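Gallery: Hand-Held Grippers, Second Round

Fastumska sent us a pair of their hand-held grippers with a promise that anyone could fold towels with them after one cup of coffee. I have heard that about every gripper that has come through this room, so I asked Judit Balogh to set up the usual towel and rack job and we compared them with the old Cestari pair. What follows is my opinion. Judit likes them more than I do. 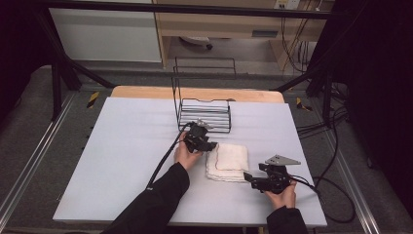
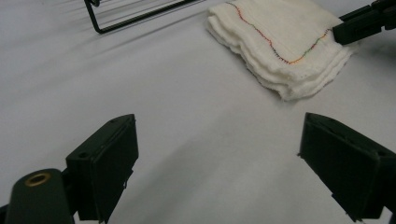
Towel and rack, with the black grippers.

The brochure says the jaws are rated for 3,451 cycles before they need new pads. That is an oddly exact figure and I would love to know who sat there and did it. We managed 100 folds per pair in December and called it enough.

My main complaint is the cable. The maker calls it flexible, and maybe it is when you hold it in your hand at a trade show. With two of them going at once you spend a good part of your attention on where they are. Kristóf Boros did his folds standing a half step to the left the whole time and didn't notice until I asked him why.

Second complaint: thin cloth. A thick fold gives the jaws plenty to bite on. Ask them to pick up a single layer and you often get two, and then you have to shake one off. The Cestari pair does this too, but Cestari never claimed otherwise.

On the good side, the grip closes evenly and the trigger is light. Réka Antal has small hands and has hated every trigger we ever gave her. She kept these for 16 folds in a row before asking for a break. I'll give them that.

Video from the gripper camera came out steady. Whether it shows enough of the cloth is another question — Emese Szénási thinks the lens should tilt down a little more, and I think she's right. Fastumska says a bracket is coming. They said the same thing last spring about the charger.

Price: we were quoted for a box of 20, which we don't need and won't buy. Tímea Borbély is asking about single pairs.

Next up is the Lallero set, same towel, same rack. I'm told it will change how we work.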